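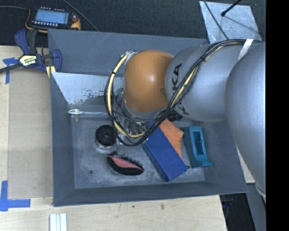

Skendov bin-picking gripper: a month with the combined suction and finger unit

By Natanael Araújo
May
Reading time: 3 min

Skendov sells this gripper as the one you fit when you don't know what is going to be in the bin. I have heard that before, from people with better brochures. We had it on a KUKA arm for most of the month, picking mixed household stuff out of a grey metal bin with sloping sides, and we ran our old Gollard two-finger on the same arm and the same bin for comparison.

The test load was meant to be awkward without being unfair. A hairbrush, a blue box, a crumpled orange cloth, a thin metal utensil with a looped head, a teal plastic thing with a long slot in it, and a few others. Each run was a full clear of the bin, 30 runs per gripper, objects tipped back in between runs and left however they fell.

Fitting it

The mounting plate went on without trouble. The cabling did not. You get a fat bundle, black and cream-yellow, and Skendov's manual gives it one drawing, on an arm that looks nothing like ours. It has to loop under the wrist with enough slack to let the last joint turn, and that slack hangs exactly where you want to reach into a corner. We ended up with cable ties and a strip of white tape. I expected a proper clip at this price, or at least a bag of them.

The controller software is by Santoso and is fine. It starts, it finds the gripper, it forgets your payload setting if you close it in the wrong order.

Picking

The box is where it shines. Flat top, suction cup down, up it comes. Skendov's demo is full of boxes and now I know why. The cloth went better than I thought it would, with the fingers doing a pinch after the suction had given up, though it takes a good 10 seconds to decide to change over and there is no setting to hurry it.

The hairbrush was poor. Land the cup on the smooth part and you have it, land on the bristles and it hisses at you and tries again in the same place. The Gollard just closes on the thing and lifts.

The thin utensil was bad for both. When it lies flat against the floor of the bin neither gripper can get under it, and the shine didn't help our camera either. Over the whole test Skendov managed a full clear in 3 more runs than the Gollard. I had hoped for a bigger gap from something that took us so much longer to fit.

The sloping walls deserve a mention. Anything that comes to rest against the side has to be approached at a tilt, and the Skendov head is wide. Gilmar Toledo, who wrote our approach planner, spent two evenings widening the margins so the cables would stop brushing the rim. With the margins widened, some objects can't be reached at all - so you stir the bin and hope.

Noise: 46 minutes of the pump and I wanted to go home.

Verdict

If your bins hold mostly cartons with the odd soft item, it will earn its place. If they hold what ours did, borrow one first and bring your own objects. Ours goes back to the Ovville office this month and I won't be arguing to keep it.

Comments

pallet_jack
Did you try the smaller cup? We found it a bit better on curved stuff, worse on everything else.

Natanael Araújo
Only briefly. It caught the back of the brush more often but dropped the box twice, so I went back to the standard one.

Maureen T
Same complaint about the cables here. We put a spring balancer above the cell and it helped a lot, if you have the ceiling height.

rk_cell4
Two fingers and patience, still.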